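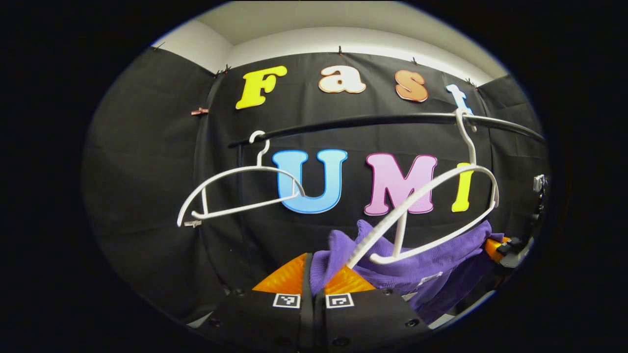 My mother-in-law asked me over dinner when she could expect a robot to do the laundry. She asks every year, usually in December when the whole family is staying with us and the pile on the basement floor is taller than the dog, and every year I say "not yet" and she sighs as though I personally were holding it up. This time I promised her a proper answer, and since I read far too much about this stuff in the evenings, I figured I might as well write it down for the rest of you too.

Let me start with hanging things up, which is my least favorite part and (I've come to think) the best test of the lot. Think about what you do with a sweater and a hanger. You pick up a lump of knitting that has no particular shape. You find the neck, or a shoulder, mostly by feel. You hold the hanger in one hand and open the collar with the other, you poke one end into a sleeve, and then comes that little stretch and wiggle to get the other end in without pulling the first one out. Then the hook has to go over the rail, and the rail is already full of other hangers that swing away from you. I timed myself last week and it took me 9 seconds for a plain T-shirt, while talking on the phone. A cardigan with the buttons done up took 40, and there was some language.

Now, machines are wonderful at things that stay put. My cousin's husband worked for years at Bastos, a plant that makes hinges, and he loves to tell people how the arms on his line would set down the same part in the same spot all day long and never once be off by a hair. I believe him! But a hinge is a hinge every time you pick it up. A sweater is a different object each time it lands on the bed. You can't hand a machine a drawing of it, and half of it is always hidden under the other half.

What has cheered me up is the way people are now going about it. For a long time the idea was to write down rules for every step, and you can imagine how long the rule book for "find the neck hole" would be. More and more, the people working on this do the chore themselves, over and over, holding the same kind of simple two-fingered gripper a robot could use, with a camera on it, and let the computer learn from that. I find this very sensible. It's how my grandmother taught me to fold sheets, after all. She never explained a thing, she just took the other end and walked toward me.

Two fingers, though! Try it. I spent a good part of one afternoon at it with a pair of salad tongs in each hand, and my daughter laughed so hard she had to sit on the stairs. Picking the shirt up was fine. Soft pads on the ends would have helped, I think, as mine were bare metal and slid off anything silky. Getting the hanger in was where it fell apart, and I managed it with one shirt out of nine. So I have a lot of sympathy for the machines.

My friend Malathi Rajan, who is far more of an optimist than I am, wrote me a long email after I told her about the tongs. She thinks it will come into shops and hotels first - places with one kind of towel and one kind of shelf - and only much later into houses like mine, where there are wire hangers from the cleaners, fat wooden ones from my father, and a drawer of things that nobody will admit to owning. I think she's right about the order of things. I'm less sure about her dates, and we have a pie riding on it.

For the shop floor, I'd say parts of the work are close. Sorting, moving bins, putting boxy things on shelves, yes. Folding towels slowly, yes, if you don't mind waiting and someone tidies up the odd one. Hanging a mixed rack of clothes at the speed of a bored teenager with a summer job, I don't think so. And for the basement, with bad light and one sock always behind the dryer, I'd want to see it done on a pile of my own choosing before I believed a word of it.

So that is my answer, and I've read it to her over the phone. She listened to the whole thing very patiently and then asked if it would at least do the ironing. I told her I'd look into it, and if any of you have seen something good on ironing, please leave me a note in the comments, as I'd like to have something to tell her when she comes to stay.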